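4. Setting Up Garment Care Programs

This section covers first-time set-up of the Midora washer and the matching Parness dryer after both units have been leveled and connected. For leveling, see Section 2. For water and drain connections, see Section 3.

4.1 Before you start

Check that the shipping bolts have been removed from the rear of the washer. Running a spin cycle with the bolts in place will damage the drum suspension and is not covered by the warranty.

CAUTION: Do not run any program until both water valves are fully open. A partly closed valve triggers fault code F3 and locks the door for 10 minutes.

4.2 Setting the water hardness

1. Press and hold OPTIONS and DELAY together until the display shows H.
2. Turn the dial to the hardness level for your area. The factory setting is H2.
3. Press START to store the setting. The display blinks twice.
4. Press POWER to leave the menu.

NOTE: If no button is pressed within 20 seconds, the washer leaves the menu and keeps the old setting. Repeat from step 1.

If you do not know your hardness level, use the test strip taped inside the detergent drawer. Dip it in cold tap water, shake it once, and compare the color with the chart on the strip envelope.

4.3 First wash without laundry

1. Close the door with the drum empty.
2. Put half the normal amount of powder detergent in compartment II.
3. Select COTTON and the highest temperature.
4. Press START.

Slight foam at the drain hose during this cycle is normal. Do not use liquid detergent for the first wash. The drawer flap is shipped in the powder position.

4.4 Choosing a program by fabric

Read the care label before sorting. Where the label is missing or faded, treat the item as delicate and use the lowest temperature. Knits and sweatshirt fabrics in heather gray can be washed with other light colors after the first two washes. Wash them separately before that.

Items with mixed fibers follow the rule for the weaker fiber. A cotton shirt with an elastic waistband, for example, is washed on EASY CARE and dried on LOW.

Close zippers and hooks, empty the pockets, and turn printed garments inside out. Dry garments should be taken out of the dryer promptly and laid on a flat, clean surface for folding.
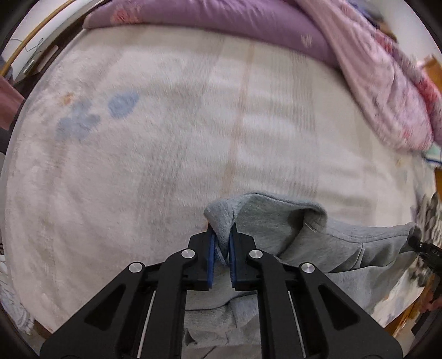

Plellent Home Appliances | Technical Documentation

4.5 Saving a custom program

The washer stores up to three custom programs in positions P1, P2, and P3.

1. Turn the dial to the program you want to change.
2. Set temperature, spin speed, and soil level.
3. Press and hold MEMORY until the display shows P1.
4. Turn the dial to choose a position.
5. Press MEMORY again. The position number stays lit.

Saving to a position that is already in use overwrites it without a warning. To clear a position, select it and hold MEMORY until two dashes appear.

NOTE: Custom programs are lost if the washer is unplugged for more than 21 days.

4.6 Pairing the dryer

Pairing lets the washer send the load type and final spin speed to the dryer. Both units must be within 10 feet of each other.

1. Turn on both units.
2. On the dryer, hold LINK until the light blinks.
3. On the washer, hold LINK until the display shows PA.
4. Wait for a steady light on both units. This takes about 20 seconds.

If the light on the dryer goes out, pairing has failed. Turn both units off, move any metal shelving away from the gap between them, and start again at step 1.

CAUTION: Do not stack the dryer on the washer without the Morrison bracket kit. The top panel of the washer is not a load-bearing part.

4.7 Folding and storage after drying

Let garments cool before stacking. Thick fleece and terry hold heat in the folds, and a stack put away warm can trap moisture at the seams.

Heavy knits should be stored folded. Hanging stretches the shoulders. Bed linens can be folded slightly warm to reduce creasing, then left open on a shelf until cool.

4.8 Cleaning the lint filter

1. Pull the filter straight up out of the door frame.
2. Open it and wipe off the lint with a dry hand or soft brush.
3. Rinse under warm water if a film is visible on the mesh. Dry fully before refitting.
4. Push the filter down until it clicks.

The dryer will not start with the filter missing. Replacement filters are ordered under the part number printed on the filter handle.

Section owner: Reiko Honda
Technical review: Bjarke Snorradóttir

Last updated: July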